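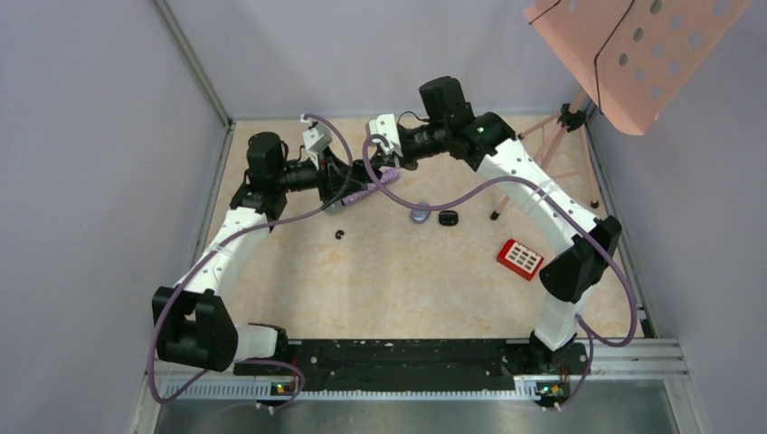
Ekgate Media Forum: progress report to the Vondico Fund, second reporting period

Registration opened in March and has reached 3,177 paid places. The main hall at Motaung is under contract for all 3 days. We have 14 confirmed speakers from publishing, streaming and local radio. Two more are waiting on travel approval from their companies.

Spending is at 70 percent of the grant. The largest cost so far is the hall deposit. Catering came in under budget, and we ask permission to move the difference to captioning.
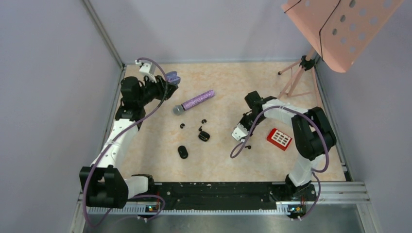
Sound and recording for the side sessions went to Gumow, the lower of the two bids. The contract covers speech only. Panels will use handheld microphones, and purple, like the one lying between the two arms, is now the color for the podcast room. The other rooms have not been assigned colors.

Still open: the press badge policy, the shuttle schedule and the final order of the closing session. A revised budget sheet will follow with the next report.

Ruan Baloyi
Program Manager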